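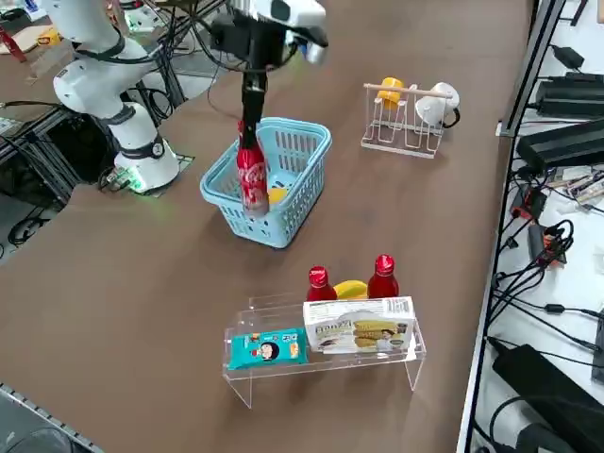 Long fingers vs. the stock pair: first impressions

Home | Forums | Grippers & End Effectors | New Posts | Search | Log in

benchrat_mo
OK, I have been grinning all weekend so you all get to hear it. We finally put the long Harance fingers on one of our two arms and ran the basket job with them, bottles and snacks and so on, in and out of a plastic shopping basket. I was expecting a small step up from the stock pair and got a big one!

With the stock fingers the wrist has to go down inside the basket for anything lying on the bottom, and then the housing starts arguing with the rim. The long ones let the wrist stay up in the clear. Soda bottles by the neck are almost boring now. We did 222 tries on Saturday, mixed items, and I lost 9 of them to bumping the rim. With the stock pair I gave up keeping score because I was tired of resetting the basket.

Things I don't love yet: they flex a little if you squeeze hard, and the mug rack is still a pain (more on that if anyone cares). Who else has tried these?

kettleburn
I care about the mug rack. Mugs are where every long finger I have owned falls apart. What are you grabbing, handle or rim?

benchrat_mo
Rim, mostly. One finger in the mug and one outside, lift, back away from the hook. The handle would be nicer but it ends up facing wherever it likes, and then you are twisting the wrist around a post to get at it.

Hòa Lã
Nice numbers, but I'm going to push back a bit. You changed the fingers and you also changed how you approach, yes? If the wrist stays higher then the whole path is different. I'd want to see the stock pair run with a steeper approach before giving the fingers all the credit. We tested the Stostotley set in April and half of what we blamed on the gripper was us coming in at a lazy angle.

benchrat_mo
Fair! I did retune the approach. I'd still bet on the fingers for the small stuff at the bottom, because there is no angle that makes the stock pair longer. But I'll run it your way and post what I get.

dovetail_ray
Sorry, long fingers are a crutch. You pay for them in stiffness every single time you pick up anything with weight to it. A full bottle swinging on the end of those is going to walk your calibration. Short fingers and a slimmer wrist, that's the real fix.

kettleburn
Ray, a slimmer wrist costs what, another wrist? Not everyone can swap that out on a whim.

dovetail_ray
Didn't say it was cheap.

benchrat_mo
Ray, I see the flex too, I just don't see it hurting much at the speeds we run. Going up by the neck, a bottle sways and then settles, and I put a short pause in before the move sideways. I checked calibration at the end of the day and it was where I left it. One day isn't a month though, so ask me again.

For Hòa and anybody else wondering about reach, we work with the two bases on the near edge of the table and most of the goods over toward the far side. That leaves a lot of open table in the middle, and you can feel it when the arm is stretched way out over the basket.
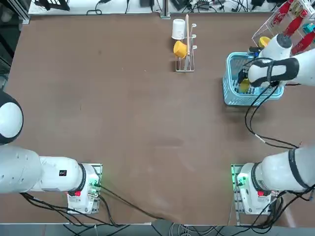
Stretched out like that is where I'd expect any weakness to show first, so it's the spot I keep going back to. Small light things in the basket are fine. What does bother me is the cable loop off the wrist. When the arm goes long the loop drops toward the table, and I don't want it sweeping across something I just set down. I've ordered Ghiță clips to hold it closer to the forearm.

pip_squarewave
Clips are good, but leave more slack than you think at the wrist joint. I clipped mine too tight and pulled a connector in the first hour. Also which controller are you on? I moved to the Fanthorpe one and the gripper force finally behaves — the old one only had "off" and "crush" as far as chip bags were concerned.

benchrat_mo
Still on the old one, and yes, chip bags are an adventure. I have the force at 7 on the slider and it's a compromise for everything. Do you get separate settings per item?

pip_squarewave
Yep, you save as many as you want. I have one for bags, one for boxes and one for fruit. Took me an evening to set up and I'd happily do it again.

Hòa Lã
Bananas are my test for any force setting. If it can move a ripe one twice in a row with no bruise I call it good.

dovetail_ray
OK that one I agree with. What are you using on the fingertips? Bare pads wear out fast on cardboard. I got 2000 picks out of a set before they went shiny and started dropping boxes.

benchrat_mo
Just the pads they came with. No shine so far, but I'll keep an eye on them now that you've said it. Plan for next time is stock pair with the steep approach, then the long pair with the same approach, same items in the same spots. If the gap shrinks I'll come back and say so. And I'll throw in a round of bananas for Hòa.

kettleburn
And mugs please.

benchrat_mo
And mugs!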